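Gatier Folding Cell: Left Arm Fault FAQ

For anyone running shifts on the Gatier two-arm cells at Skerimthorpe. Last updated in September.

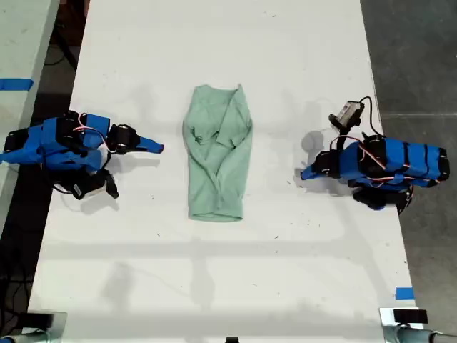

What went wrong?
The left arm on cell 6 stopped responding partway through a fold. The right arm kept going for nearly 20 seconds and pulled the shirt across the table. There were no injuries.

What caused it?
A worn wire at the shoulder servo. It lost contact whenever the arm reached all the way in. Tomás McGrath found it by moving the joint by hand with the power off.

Why didn't the other arm stop?
The two arms were on separate watchdog timers. As of controller release 526 they share one, so a fault on either side stops both.

What does fault code 56 mean?
Lost servo contact. Hit the stop button, switch off at the wall and tag the cell. Do not restart it to see if the code clears -- it often does, and then comes back under load.

Can I take the shirt out?
Yes, once the power is off. Keep your hands clear before that, even if both arms look still.

Can I tape a loose wire back down?
No. Tape hides wear. Report it to Sevim Uçar and leave the wire as you found it.

Are the Tierney cells affected?
They use a different harness from Watix and have not shown the fault. The shared timer is going onto them anyway.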